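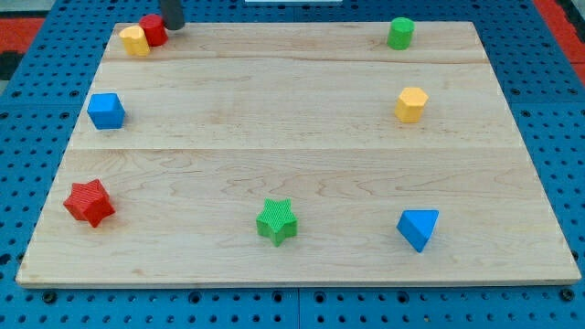

Maple-like board on a blue pegboard tabletop

Forum > Trade Programs > Student Contests

Regional cabinetmaking contest, who picks the team?

plankton_dad
02/02/2023
My daughter is a junior in the cabinetmaking program at Lerkum and she's been told only two kids can go to the regional in February. There are 11 in her section. Mr. Lu (Baoshan Lu, he teaches the shop half) says he'll go by their dovetail scores from the fall. She had the flu for that unit and made it up late, so she's sitting fourth. Is that how other schools do it? I don't want to be that parent but I kind of already am.

glueup_gail
We had a shop-off at Bemden. Everybody got the same drawing and 12 board feet of poplar, one afternoon, and the judge was a guy from the Hsieh cabinet shop who didn't know any of the kids. My son lost fair and square and was mad for a week lol

Nitow_Alum
I like going by fall scores. A contest day is one day, and you want the kids who do it right all semester. I got picked that way and placed.

plankton_dad
Sure, but you weren't out sick for the one unit that counted!

Nitow_Alum
Fair. Did she ask him if the makeup piece got full credit? At Nitow late work was capped, and half of us had no idea.

glueup_gail
^ ask that first. And have HER ask, not you. Teachers hear it differently from the kid.

rip_fence_ron
Gonna disagree with Gail on the shop-off. It eats a whole day and the fast kids win it, and the regional is mostly scored on fit and layout anyway. My niece's score sheet last year was out of 264 and time was only 20 of that.

glueup_gail
Ron they got four hours, nobody was racing. But ok, I didn't know the points broke down like that. Do you still have the sheet?

rip_fence_ron
Somewhere. I'll dig it out tonight.

plankton_dad
Ok, she talked to him. The makeup WAS capped, and he's letting her and the kid in third each cut a new joint after school. She's out in the garage practicing right now and has used up all my good clamps.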